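Home Talks Notes Contact

Bearings in small motors – speaker notes
January 6, 2026
By the Fullano workshop team

Start with the noise. Ask who has had a motor that whined for a week and then stopped. Most hands go up. Say that the bearing was probably the cause, and that this talk covers the two types people meet most often in small motors: sleeve and ball.

Sleeve bearings first. A plain tube, usually bronze, with oil held in the pores. Cheap, quiet when new, happy with the shaft level. They do less well with the shaft upright, as the oil creeps out of the lower end. Pass the cut sleeve round at this point.

Ball bearings next. Two rings, a set of balls and a cage to keep them apart. They cost more and take load from the side and along the shaft. A little louder from day one, but the sound stays the same for longer. Explain the shields – metal ones keep dust out, rubber seals keep dust and most damp out but add drag.

Slide 2: the Cilevum test. We ran 32 motors on the bench from June, half of each type, all at the same speed. Don't read out the table. Say that the sleeve motors drew more current as they aged, and that three of them had to be taken off early. The ball bearing motors all stayed on.

Grease. People use too much. Fill some 2 thirds of the free space at most, less at high speed. Don't mix types. The Xue grease and the Primimero grease we stock have different thickeners and go soft when put together. 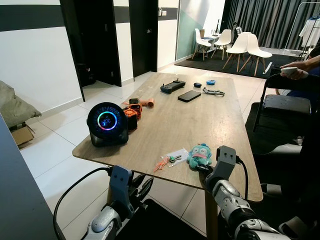 Fitting. Press on the ring that is the tight fit. If the bearing goes on to the shaft, push the inner ring. If it goes into a housing, push the outer one. Pushing the wrong ring sends the force through the balls and marks the tracks. Mention the hammer story only if there is time.

Questions usually come on electric pitting. Short answer: current passing through the bearing from the drive. Fit a shaft earth or an insulated bearing and check the cable screen. Handouts are by the door.

Last updated: January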